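Labels Should Outlive the Person Who Wrote Them
Dilek Çetinkaya

My position is that abbreviations on equipment labels should be banned outright, including the ones everybody on site knows. I held the opposite view for most of my working life, and I changed it while helping to move the Flornent workshop to its second building.

The old building had 198 labeled shutoffs, breakers and isolating switches. Most of the labels were made on a tape printer with a 10 character limit, and the limit did the damage. "Compressed air, north bench, upper" became CA NB UP. Two rooms away, CA meant the cabinet aisle. Each label was correct on the day it was printed, and each had a reader in mind who already knew the answer.

The usual defense is that a key exists. Flornent had one: a spreadsheet, last sorted by a column that had since been deleted. A key held apart from the label adds a second thing to maintain, and it will be maintained less often than the first. It also assumes that the reader has time to go and look. Someone standing next to a leaking fitting does not.

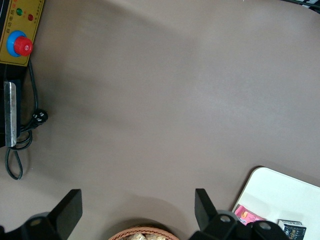
Page last changed: 2023-04-24

Color is often proposed as the cure. I support color for a small number of meanings. Red for stop is well understood, and a green or red lamp can be read across a room. Past that point the scheme fails. The Flinditz warehouse used eight tape colors for its pipework, two of which were the same blue after one summer behind a south window. A color with no word beside it is also an abbreviation, and a poor one for any reader who cannot tell it from its neighbor.

Language is the harder problem. A label in one language serves the people who read that language. My preference is for two full lines of text, in the two languages most used on the floor, at equal size. The objection is space. On a small plate the objection is valid, and the answer is a larger plate.

Cost is the remaining argument. Engraved plates for the new building took eight working days and were fitted in July. Xavier, who did the fitting, wanted to keep the short names in brackets for the older staff. I agreed at the time and now think we were wrong. People read the bracket and skip the words, and new staff learn the bracket from them. Cina, the smaller annex, was done without brackets, and I would use that set as the pattern for any later work.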